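Chapter 6

Folding Bottoms: Pants, Jeans, Joggers and the Ones in Between

In this chapter
Why pants misbehave on the shelf
The three-line method
Cuffs, elastic and other lumps
Hanging versus folding
Practice work for the week

I learned to fold pants from my aunt's neighbor, Dymphna Mac an tSaoi, who ran the alterations counter at a dry cleaner's and could not stand to watch me do it. I was fourteen and had been sent over to help her clear a rack of unclaimed clothes. I picked up a pair of men's corduroys, folded them over my arm the way I'd seen waiters do with towels, and put them on the table. She unfolded them, handed them back and said, "Again." This went on most of the afternoon! By the time I went home I could fold a pair of pants with my eyes shut, and I've been a bit smug about it ever since.

You've come to this chapter from shirts and sweaters, where you had sleeves to worry about. Pants look easier. Two legs, one waist, no buttons down the front. Most of my students relax at this point in the course, and then I see their shelves. Shirts that stand up like books in a row, and next to them a heap of jeans sliding toward the wall.

The trouble is thickness. A T-shirt has thin edges all the way around, but a pair of jeans has a waistband at one end, sometimes four layers deep once you count the belt loops, and next to nothing at the other. Fold that in half a couple of times without thinking and you get a wedge. Stack wedges and they slide. So nearly everything in the next few pages is about spreading the thick parts out.

6.1 Reading the garment

Before you fold, lay the pants flat and look at them for a second. I mean it, just a second. Where's the bulk? On dress slacks it's at the waistband and nowhere else. On cargo pants it's at the thigh, where the pockets are. On sweatpants it may be a knotted drawstring, which you should pull straight and tuck inside. On anything with a gathered ankle, you've got bulk at both ends, and we'll give those their own section because they trip everyone up.

Check the pockets too. In my Thursday class, Siu-fong Sin once folded a beautiful stack of work pants, every one the same width, with one pair that would not lie down no matter what she did. There was a tape measure in the back pocket. (She'd been looking for it all morning.) Turn pockets smooth, push the linings back in and run your palm down each leg. Your hand will find what your eye misses.

Zip the zipper and do up the button. I know plenty of people skip this and I used to be one of them, but an open fly spreads the waistband and you lose your straight edge before you've begun.

6.2 The three-line method

You'll make folds along three lines, always in the same order. I'll give the plain version first, for straight-legged pants.

Line one runs down the middle, from the waist to the hem. Lay one leg over the other so the inner seams sit together. You'll see a triangle of cloth poking out at the seat. Fold that in toward the legs so the back edge runs straight. Beginners leave the triangle out, and then wonder why there's a tail hanging off the shelf.

Line two goes across the legs. Bring the hems up toward the waist and stop a little short of it, two fingers' width or so. That gap is what keeps the hems from piling onto the waistband. Smooth everything toward the fold with the flat of your hand. Don't press hard, you're pushing air out, and you don't want a crease down there that you'll wear all day.

Line three goes across again. With light cloth you can fold in thirds here and get a packet that stands on its edge in a drawer. With heavy cloth, fold in half and be content. Declan Ó Conaill, who taught the evening section of this course before I took it over, used to fold heavy denim in thirds as a party trick, and it did look terrific for a minute. Then it opened up on its own like a flower. Denim in half, please.

Two habits will save you a lot of grief. Keep the pants on the table while you work, and turn the bundle around if you need to get at the other side. And pick one width for your shelf and stay with it. I cut a strip of cereal box to the width I want and keep it in the drawer under the table. Mulligan sells a folding board that does the same job, and if you like having a proper tool, get one, they're nice. The cereal box is free.

6.3 Cuffs, elastic and other lumps

Now for the in-between ones. Somewhere along the way jeans and sweatpants had a baby, and we got denim joggers: tan topstitching and pockets like ordinary jeans, then elastic gathered at the ankle. My niece Muireann Ní Chonaill lives in hers. They're comfortable and they wash well, and they're a small headache to fold, for the simple reason that gathered cloth won't lie flat. The elastic is shorter than the denim sewn around it, so the extra has to go somewhere, and it goes into ruffles.

You have a few choices. You can stretch each cuff flat with one hand and fold over it with the other, fast, before it springs back. I've never had much luck with this. You can tuck the cuffs down inside the waistband, which makes a neat outside and a fat middle. Or you can fold the legs back over the body and let the two cuffs sit at one end of the bundle, close together, ruffles and all. That last one is what I teach. The lumps are out where you can see them, and you can plan your stack around them.

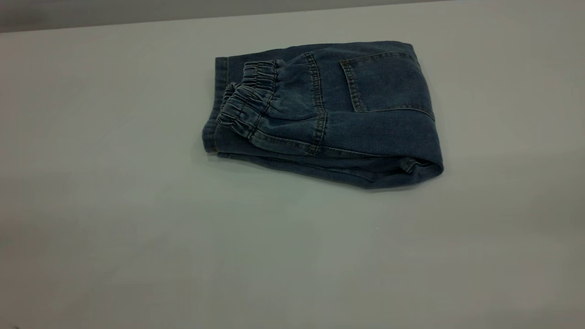 Figure 6.1 Denim joggers folded with the legs back over the body and both ankle cuffs at the left end.

Look at how the cuffs in Figure 6.1 sit, with the lower one a touch farther left than the upper. I like that small stagger. Line two ruffled cuffs up dead even and you've doubled the lump, but shift one by a thumb's width and they nest. The layers along that same edge are slightly uneven as well, and in a pile of layers like that I wouldn't fuss. Chasing every edge on heavy denim will have you there until supper. What you want is a bundle that's close to a rectangle, so that it keeps its place next to its neighbors.

When you stack several pairs, turn every other one around. First pair with cuffs to the left, next pair with cuffs to the right, and so on up. The pile stays level that way, the same trick you'd use with shoes in a box. Four pairs is as high as I go. Kristine Tagle, who has tested more of these lessons in her own closet than anyone should have to, goes to five, but she has a deep shelf and strong opinions.

If you keep your pants upright in a drawer, put the cuff end down. The smooth fold faces you when you open the drawer and you can flick through them like record sleeves.

6.4 Hang it or fold it?

People ask me this more than anything else, and I wish I had a grander answer. Hang what creases and fold what stretches. Wool slacks, linen and anything with a pressed line down the front should go on a hanger. Knits go on the shelf, always, or the knees end up down by the floor. Denim doesn't care. I fold mine because I've got more shelf than rail – your place may be the other way around, and then you should hang them and skip to Chapter 7 with my blessing.

Elastic cuffs are one case where I do lean toward folding. Clip a hanger to a gathered ankle and hang the whole weight of the pants from it, and you're asking a lot of that elastic.

One more thing, on damp. Thick seams dry last. The body of a pair of jeans can feel ready when the waistband and cuffs still have some way to go, and if you fold them then, you'll smell it by the weekend. Pinch the waistband and pinch the cuffs before you start. If they're cool to the touch, give them another hour over a chair.

Words to know

Rise: the distance from the crotch seam to the top of the waistband.
Seat triangle: the point of cloth that sticks out when one leg is laid over the other.
Stagger: a small shift between two thick parts so they don't stack directly.
Topstitching: stitching that shows on the outside of the garment, often in a contrasting thread.

Practice work

1. Fold one pair of straight-legged pants by the three-line method. Unfold it and do it again until the seat triangle stays in without your having to think about it.
2. Find a pair with elastic cuffs, your own or borrowed. Try all three ways from section 6.3 and leave the bundles overnight. In the morning, write down which held its shape.
3. Cut a width strip for your own shelf and refold one stack to match. Bring the strip to class, we'll need it again for towels.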